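Last updated 26 Feb 2021

# Deep cleaning a wall-mounted air conditioner

A split unit that sits high on a wall in a kitchen or bathroom collects grease, dust and damp, and after a few summers the fan behind the outlet grows a coat of slime. If the air smells musty when you switch it on, or you find dark flecks on the floor underneath, rinsing the filters will not be enough. The fan and coil need washing as well.

The job takes a morning. It is dirty work, and most of the effort goes into protecting the room and wiping it down afterwards.

## What you need

- A pump sprayer with a narrow nozzle (not a pressure washer)
- Coil cleaner suitable for indoor units
- A basin or a cleaning bag to hang under the unit
- Large sheets of cardboard or plastic, and strong tape
- At least four cloths, some for washing and some kept dry
- An old toothbrush and a bottle brush
- A screwdriver, safety glasses, gloves and a steady stepladder

## Before you start

Switch the unit off at the controls and then at the breaker. Wait 15 minutes. Take a photo of the unit from the front and from below, so that you know how the louvres and tabs sat before you touched them.

Clear everything from under the unit. Cover the wall below with cardboard or plastic and tape down the top edge. Plastic keeps water off the wall better, but cardboard is fine over tiles. On a painted or papered wall use plastic, and bring it well out to both sides.

Hang the basin so that it sits right beneath the outlet. Empty it before it is half full — a full one is heavy and will pull on the unit.

## Washing the inside

1. Open the front and slide out the filters. Rinse them in the bath and leave them to dry flat.
2. Brush loose dust off the coil, working from top to bottom in the direction of the fins. They bend easily.
3. Spray the coil and the fan with cleaner and leave it for as long as the bottle says.
4. Rinse the coil from the top. Keep the nozzle away from the right or left end where the electrics are. Your manual will show which side.
5. Rinse the fan in short bursts, turning it by hand with the bottle brush between bursts. A long burst sets it spinning and it will throw dirty water out of the opening.
6. Carry on until the water runs clear. The first few basins will be green or brown.

## The cover and the ceiling

Sludge gathers along the top edge of the cover, where it is hard to see from the floor. Support the cover with one hand and wipe with the other, going gently near the small plastic tabs. 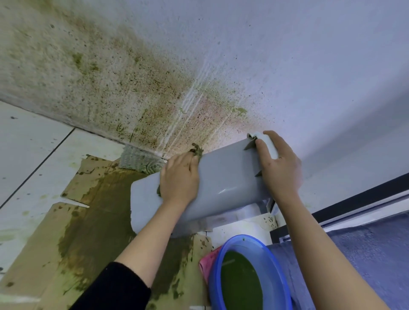 *Photo: Geetha Alva / Kollside*

Spatter on the ceiling should be dealt with the same day. Wipe it with a damp cloth wrung out hard, and turn to a clean face often. A wet cloth leaves runs, and these dry as pale streaks on matt paint. Start at the edge of the marks and work in towards the unit so that you don't spread them further. Use a toothbrush for the grout lines if the wall is tiled.

## Drying and putting back

Take the basin away, then peel the covering off the wall from the top down, folding the wet side inwards. Dry the housing and the louvres with a fresh cloth. Put the filters back only when they are fully dry.

Leave the power off until no more water drips from the outlet. Then run the unit on fan only with a window open, and keep a towel on the floor underneath for the first hour.

If you use the unit a lot in August, check the fan with a torch at the end of the month. Filters can be rinsed every few weeks.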